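3.2 Sample and procedure

The survey was carried out in June in Vasbridge and Asgate, two towns of similar size with a long history of small engineering firms. Letters were sent to 307 former apprentices, of whom 200 returned a completed form. A further 7 forms arrived after the closing date and were left out. Respondents were asked how they had found their first post, who had trained them, and whether they still lived within the town boundary.

Interviews were then held with 97 respondents, following the schedule set out by Vītola in the earlier Kokano study. Most spoke at length about the older hand trades – fitting, turning and pattern making – and more briefly about the equipment in use at their present place of work. 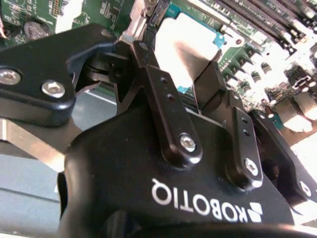 Figure 2. Black gripper marked ROBOTIQ, close view.

Answers were coded twice, by separate readers. Where the two codes differed, the wording of the original form was taken as final. Travel to work is treated separately in Section 4.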